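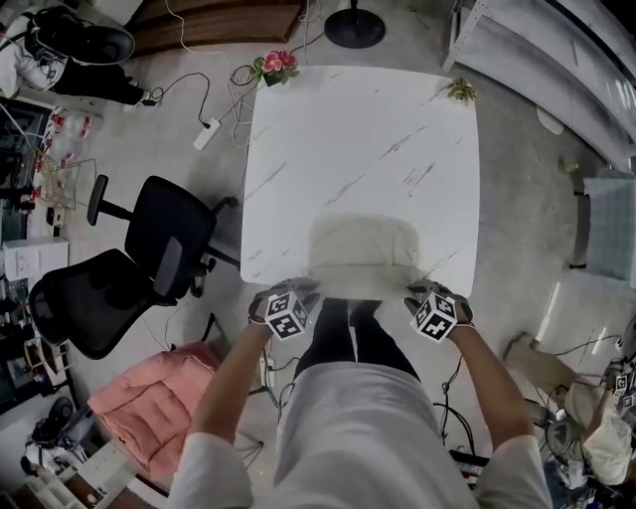 Chapter 2
Who Pays for a Free Concert?

Most small music societies will tell you that free shows build an audience. Ask for the evidence and you usually get a story about one good night. This chapter takes the claim seriously enough to doubt it.

Consider the blues society in Brasgate, a town with two bars that book live bands. One March the society dropped its door charge and drew 54 people to a room that normally held far fewer. The board called it a success. Yevdokiia Moroz, who kept the books, was less sure. The band still cost 1000 dollars. The bar kept its own sales, and the donation jar did not cover the sound engineer.

Did those people come back? The society never asked for names at the door, so it had no way to know. It went on to plan a free summer series with a budget of 3000 dollars, mostly on the strength of that single crowd.

A full room tells you that people wanted to be there that evening, at that price. Whether they would pay next time, or join, is a separate question, and a head count cannot answer it. Musicians have reason to be wary too - a town that gets used to free blues may balk at a ten-dollar ticket.

We begin with the costs of a single show, and who carries them when the door is open. Later sections look at memberships, sponsors and the much-loved raffle, which often earns less than its organizers believe.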